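19 April 2020

Spent the morning arguing with a depth map. The depth map won.

The trouble is still the glass table. As far as the Porex stack is concerned the tabletop does not exist, so the planner looks down, finds carpet, and cheerfully proposes putting the wrist through the glass to get there. I have been patching this with a fake plane at table height, typed in by hand, and every time Halima nudges the table my plane stays loyally where it was. She says she doesn't nudge it. The logs say 24 millimeters since last night.

Mitra wants me to fit the rim instead. It's the one part of the glass that shows up as a line in the color image, so in theory you trace the curve, solve for height, done. In practice the top is shaped like a heart drawn by someone in a hurry, and my fitter was written for circles. It returned a very confident circle with its center out by the sofa. I saved the plot for Nusrat, who collects these.

After lunch (toast, over the keyboard) I gave up on elegance and had it throw out any depth point that disagreed with its neighbors across 40 frames. Reflections wander when the head moves, carpet doesn't. That got rid of most of the junk and cost me 600 milliseconds a cycle, so the arm now thinks before it moves, like my uncle at chess.

Then grasp planning. The pineapple is a rotten object to plan on. The crown fools the segmenter into making it a separate thing, a small bush hovering over a barrel, and Raleck's default is to grab the bush. I masked the top and asked for a low approach from the right, with the left hand told to stay open and mind its own business.
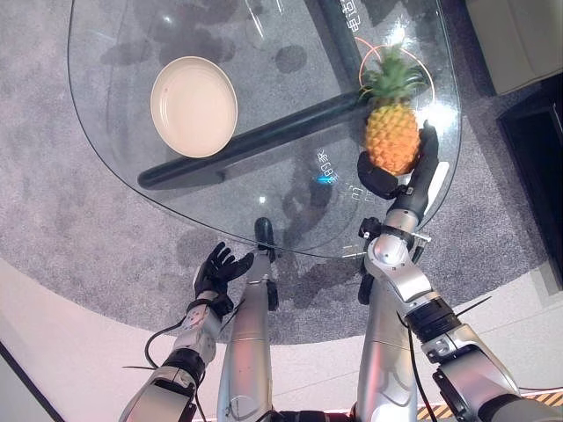 Right hand around the base, left hand minding its own business. Plate not involved.

Elmarie asked if it could do the plate next. A flat plate, on glass. I said sure, June.

Run 979 is still writing to disk. Must remember to take the hand-typed plane out of the config before Khanyisile pulls the branch -- she will find it, and she will say "oh, interesting" in that voice.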